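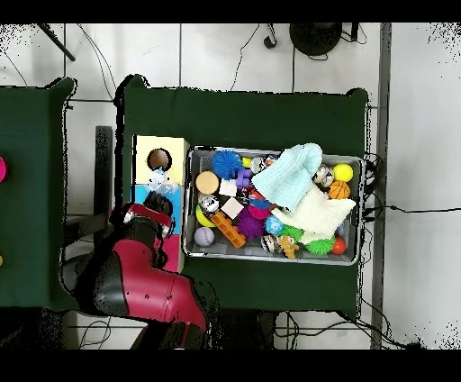

Tray of toys on a green cloth

Primary Art Leads > Schemes and planning > Trudum, anyone using it?

inkyfingers
Head has asked me to look at Trudum for KS2 art. It's £1444 for the year and you get 27 lessons, slides, and a "progress wheel" for each child. I've sat through the demo twice and still can't tell what the wheel measures. Has anyone paid for this out of an ordinary art budget? Ours wouldn't cover it if we stopped buying paper altogether.

Seidu Osei
We're in our second term with it. The lessons are decent. Year 4 did the lino-style printing with foam tiles and I'd happily teach that again. The wheel is a waste of a Friday afternoon. You shade in segments for things like "boldness". I have 59 children across two classes and I'm not shading boldness for any of them.

wetpaintmum
But can you leave the wheel out? The rep told us it's part of the package and the reports won't run without it.

Seidu Osei
You can leave it blank. The reports come out blank too. No complaints so far.

crayon_box_4
I'll stick up for it a bit. I'm not an art person, I got given the subject because I was new, and having the vocabulary written down saved me. Before that my sketchbooks were colouring in. Also they have schools who say it works, this is pasted from their news page:
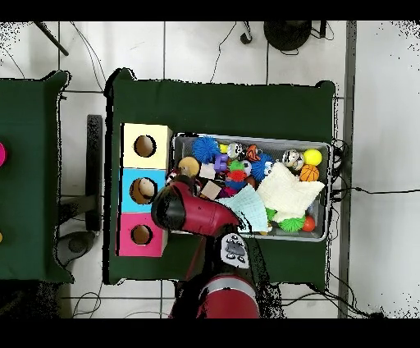 TUNDURA, November
Children at Yazdani Primary are drawing more, and drawing better, after one term with Trudum. Staff report that pupils now choose their own materials and talk about their work with confidence. The school plans to extend the scheme to its youngest classes in the new year.

inkyfingers
"Drawing better" according to whom? Is there a before and after anywhere? Every scheme I've been sent has a paragraph like that and you could swap the names round.

crayon_box_4
Well no, it's a news page. I didn't say it was research.

glueandglitter
With inkyfingers on this. We had Hivum before, same promises, same sort of news page. The logins ran out in July and we couldn't open our own planning. Check what you keep if you cancel. Get it in an email.

Seidu Osei
Good point. I had to ask three times about that. The PDFs are yours, the slides aren't.

wetpaintmum
I don't agree that the confidence bit is nonsense though. Mine do talk more about their pictures now. Might be the scheme, might be that we moved art to the morning when they're awake.

inkyfingers
That's my problem with all of it. I'm going to ask for 4 sample lessons and teach them without the wheel. If they won't send them I'll carry on with my own planning and buy a decent drying rack.

glueandglitter
Get the rack anyway. Ours has wobbled since the day it came, so don't get the cheapest.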